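Foro Casa y Cacharros > Cocina > Fregado y orden
Tema: Escurreplatos de plástico gris, ¿alguien consigue que quepan los boles?

patio_interior
Buenas. En septiembre jubilé el escurridor de alambre, que ya soltaba óxido en las tazas, y compré uno de plástico gris de la marca Grivier. Muy moderno todo, filas y filas de púas bajitas. Para los platos llanos, una maravilla. El problema es que en esta casa los platos llanos salen del armario dos veces al año y el resto del tiempo comemos en bol, como los gatos.

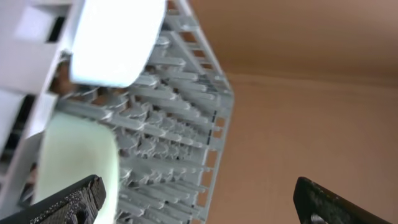
Los boles no se sujetan. Si los pongo de canto se tumban sobre el vecino, y si los pongo boca abajo ocupan media bandeja y se quedan con un cerco de agua en el borde. He probado a alternar bol y taza y queda peor, porque la taza resbala y acaba haciendo de tope. ¿Hay algún orden que funcione o me resigno a secar con trapo?

mantelhule
Trapo. Siguiente pregunta.

Darius Bite
No le hagas caso a mantelhule, que lleva años haciendo campaña a favor del trapo y un día de estos se presenta a las elecciones. Los boles van inclinados, con la boca hacia abajo y apoyados en dos filas de púas, todos mirando al mismo lado. El primero contra el lateral del escurridor y los demás siguiendo la pendiente. Las tazas, al otro extremo. Yo tengo un Idden parecido y meto la cena entera.

patio_interior
Darius, ¿boles hondos o de esos de postre? Porque los míos son de ensalada con aspiraciones.

Darius Bite
De desayuno, normalitos. Con los de ensalada no respondo.

lola_sinlavavajillas
Pues yo no estoy de acuerdo con lo de inclinarlos. Las púas cortas están pensadas para platos y punto, lo demás es hacer malabares. Compré un Šimkus con una fila de púas altas y se acabó el drama. Más feo que pegarle a un padre, eso sí.

mantelhule
O sea, que la solución es comprar otro escurridor para no usar un trapo. Apuntado.

lola_sinlavavajillas
El trapo lo lavas tú, supongo. ¿O se lava solo?

patio_interior
Haya paz. Amplío datos, que igual el problema viene de antes del fregadero: los boles grandes los usamos para todo. Para comer, para remojar y para tener el grano a mano mientras cocino, con medio paquete de 500 gramos dentro. A última hora de la tarde hay uno en la mesa, otro en la pila y otro esperando turno.
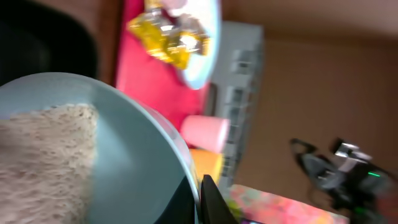 El bol azul claro en plena jornada laboral. Al fondo, un envoltorio dorado arrugado sobre un plato.

Darius Bite
¿Eso es cuscús o avena?

patio_interior
Lo dejo a votación popular.

Pepi_Garbanzo
Voto cuscús. Y ya que estoy: si se os queda pegado al bol, nada de agua caliente de primeras. Fría y media hora de paciencia. Con la caliente se hace engrudo y luego las motitas acaban en las púas del escurridor, y de ahí no las saca ni un dentista.

mantelhule
30 minutos de remojo para un bol. Yo en 30 minutos he fregado, secado CON TRAPO y guardado la vajilla de una boda.

Pepi_Garbanzo
Y con pelusa en todos los vasos.

lola_sinlavavajillas
Jajajaja.

Darius Bite
Lo de las púas es verdad, por cierto. Las mías las limpio con un cepillo de biberones Drundeo que quedó de cuando los niños eran pequeños. Agua con un chorrito de vinagre, cepillo entre las filas y aclarar. A los agujeritos del lateral también les toca, que ahí se junta cal.

patio_interior
Bueno, informe. He probado el método Darius con dos boles y una taza. El primero aguanta contra el lateral como un campeón. El segundo se ha ido girando despacito durante la cena, con muchísima dignidad, hasta quedar tumbado encima de la taza. No se ha roto nada.

Darius Bite
¿Mirando los dos al mismo lado?

patio_interior
...

Darius Bite
Ya.

mantelhule
Te mando un trapo por correo.

patio_interior
Que sea de cuadros, por favor. Mañana repito con los boles bien orientados y os cuento.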